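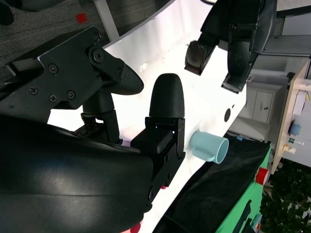 4.3 Safe practice with two arms at one table

Read this section before you turn on power to both arms. It applies to the Trindar two-arm station with standard finger grippers. The site rules at Fodville also apply.

Before each session

1. Check the bracket screws on each gripper. Tighten any that turn by hand.
2. Move each finger through its full travel at low speed. Stop if a finger sticks.
3. Clear the shared area of anything that is not part of the task.
4. Agree on who holds the stop button. That person does no other job.

During the session

5. Start one arm at a time. Wait for the ready tone before starting the second.
6. Keep the two grippers at least 31 mm apart unless the task calls for a hand-over.
7. Keep hands, sleeves and cords off the table while either arm is live.
8. If a mug or other object tips over, press stop before you reach for it. Pausing the program is not enough.

CAUTION: The fingers can close without warning after a fault is cleared. Stand at least 628 mm back when you clear code 616.

NOTE: Cloths may be used on the table only if they lie flat and are outside the path of both arms.

After the session

9. Park both arms and switch off power at the wall.
10. Write any contact between the arms in the log, even if there is no damage.

Questions about these rules go to Noeline Doolan, extension 1301.

Section last revised November 20, 2019.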